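Notes from the Grindaton Seed Library: What the Beans Taught Us This Year

Dear friends, and a special hello to those of you who signed up at the fall swap and are getting one of these letters for the first time, 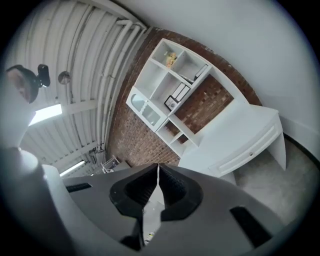 I promised in August that I would write a proper report on the bean project once the pods were in, and it has taken me until October 2023 to sit down and do it, partly from busyness and partly because I kept going back out to the garden to check just one more row. You know how that goes.

For anyone who missed the beginning, the idea came from Gerasimos Kouris, who brought us a jam jar of the climbing beans his family has grown for as long as he can remember. They call them Zervas beans, after the village neighbor who first passed them over the wall. They are flat, mottled, and a bit slow to get going, and they make the best pot of beans I have eaten in my life (I have had three bowls in one sitting and I am not ashamed of it). The trouble was that the jar was getting old, and Gerasimos worried that another year or two on the shelf would finish them off. So in the spring we parceled them out in little envelopes, 25 seeds to an envelope, and sent them home with anyone who had a fence, a trellis, or a patient spouse.

Well! Germination was uneven, as you would expect from older seed. Those of you who waited until the soil had really warmed up did much better than those of us who got excited in the first mild spell and planted early. I was in the second group and had to start over – twice, if you count the episode with the rabbit. Sarita Grewal started hers indoors in cardboard tubes and lost hardly any, and she has written out her method on a card that is now pinned up beside the seed drawers. Please read it there and leave it there, as the first copy has already wandered off.

The dry stretch in August was hard on everything. Several people told me their flowers dropped before setting pods, and I had the same thing on the side of the house that gets the afternoon sun. The vines with a little shade late in the day came through it nicely. If you are planning your beds for next year, I would give these beans morning sun, a deep mulch, and a good long soak now and then in place of a daily sprinkle. And do give them a tall support. Mine went up the pole, along the clothesline, and into the neighbor's plum tree, where I am fairly sure a few pods are still hanging.

In the end 157 envelopes of clean, dry seed came back to us, which is far more than I had dared to hope for. We are keeping part of it in cold storage as a backup, and the rest is in the drawers for anyone who would like it. Please take one envelope per household for now, and if you grew them this year, you are welcome to come back and tell us how they did in the kitchen as well as in the ground. Tamer Nassar cooks his with tomato and a great deal of garlic, and says they hold their shape for hours.

A word about drying, as this is where most of the returned seed had problems. A few batches were put away while there was still moisture in them, and we had to throw those out, which hurt. Leave the pods on the vine until they rattle, then shell them and spread the beans in a single layer indoors for a couple of weeks more. If you can dent one with your fingernail, it isn't ready. Paper envelopes are kinder than plastic bags, and please write the variety and the year on the outside. We have a lovely mystery squash in the bottom drawer that I would dearly like to know the name of.

Next year we hope to do the same for the Julel pepper, a small, sweet, thin-walled one that Sofia Balaskas has been keeping going on her balcony. Peppers will cross with each other if you so much as look away, so we are searching for a handful of growers who are willing to raise only that one variety, or who don't mind tying little mesh bags over the blossoms. If that sounds like your sort of fun, leave your name in the notebook by the door.

The drawers are open all winter, and there is usually tea on. Bring your leftover envelopes, your labels, and your squash theories.

Warmly, and with dirt still under my nails,
Sugeng Subramaniam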